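Gustwood Workshop, Notebook 2
Tuesday, December 7, 2021
Entry: small containers, sorting and labeling, continued

Work resumed on the small containers received with the Stovisen donation. The register stood at 731 entries at the start of the day. The boxes and tins are to be recorded before any cleaning is attempted, as agreed in March, and colleagues are asked to keep to that order.

Lids first. Each container is opened once, checked for contents, and closed again with its own lid. Lids that do not seat properly are to be noted under "fit" and left alone. Two were noted today. Both are round tins from the lower shelf, and neither should be forced. The lids were tried by hand only.

Wooden boxes. Surface marks are entered as "stain" with the position given (lid, side, base) and no guess as to the source. The earlier sheets use "water mark," "ring," and "burn" for what may well be the same kind of damage, and the terms cannot be compared. The sheets will be corrected as they come up. No oil or wax is to be applied until the Fokedska samples have been returned and read.

Tins. Printed lettering on a rim is to be copied as it stands, including spacing and any missing letters. Where it cannot be read without a glass, write "not read" and move on. Glossy rims are troublesome under the overhead light, and the reading should be done by the window. Patterned lids are described by color only for the present. The Guerreiro list of pattern names is not consistent enough to use.

Packing. Papers and pieces of cardboard are kept for reuse in the open box on the work table. Please do not put finished record cards in with them. About 60 cards remain blank, and a further order has been requested.

Comparison of the oblong box and the round tin, side by side on the work table:

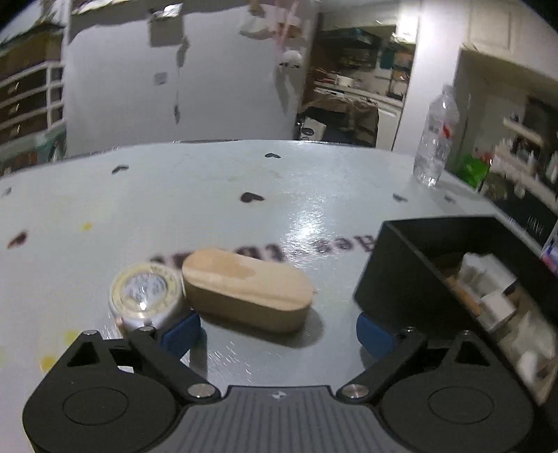

Vol. 2, p. 60

The box has rounded ends and a pale tan lid, with a slightly darker patch on the top surface. Entered as "stain, lid." The tin has a glossy metallic rim and a white-and-gold patterned lid with small lettering around the edge. Entered as "lettering, rim, not read" pending another attempt in daylight.

The two are to be stored on separate shelves, wood with wood and metal with metal. The present shelf plan does not allow for this and will need to be redrawn.

Outstanding: correct the earlier stain terms; redraw shelf plan; second reading of the tin; ask Stovisen whether the original packing list survives.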